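Tetelitz users list
Filed under: Planning and control
January 4, 2020
Posted by: the Gekura branch maintainer, Lesodcombe

Re: [tetelitz-users] left arm dawdles when right arm is busy

> We moved our two-armed kitchen task to the Gekura branch and the
> planner now treats the arms like a couple who aren't speaking. The
> right one plans, the left one waits, then they swap. Single-arm
> planning is fine. Is there a flag for this or have we broken
> something? Palma is at its default settings, I think.

You think. I've been caught by that phrase before, usually when I was the one saying it.

There is a flag, and it is called serial_arms, and it is on by default. I put it there in July to stop the elbows colliding and meant to take it out the following week. Set it to false in the planner file. The copy in the launch file is ignored, a feature I would like to blame on someone else.

Once it's off, the planner will search both arms together and you will find out how slow that is. On our bench a joint plan took 575 ms against 536 ms for the serial pair, so I'd live with it. If yours is much worse, look at Palma's collision meshes before you shout at the planner. Anything with thin bars is murder. Our wire basket went in as full mesh, every rod its own little shape, and the checker spent its life in there. Swap it for a plain box with the handle as a separate capsule.

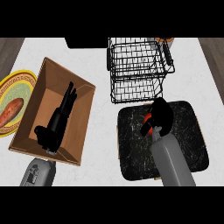 The cardboard box is the opposite case. Don't simplify that one to a solid, or the planner will decide that a hand inside it is a collision at the start state and refuse to move at all. Five thin slabs, open at the top. Same goes for anything else you want to reach into.

Two other things while you're in the file. Padding is in millimetres in Palma and metres in Tetelitz, so a padding of 2 means rather different things to each. And keep the replan rate at 30 Hz or lower, as above that the arms get a nervous twitch.

If it still sulks, send me the planner log. The whole log, please, not the last line with "it says failed" underneath.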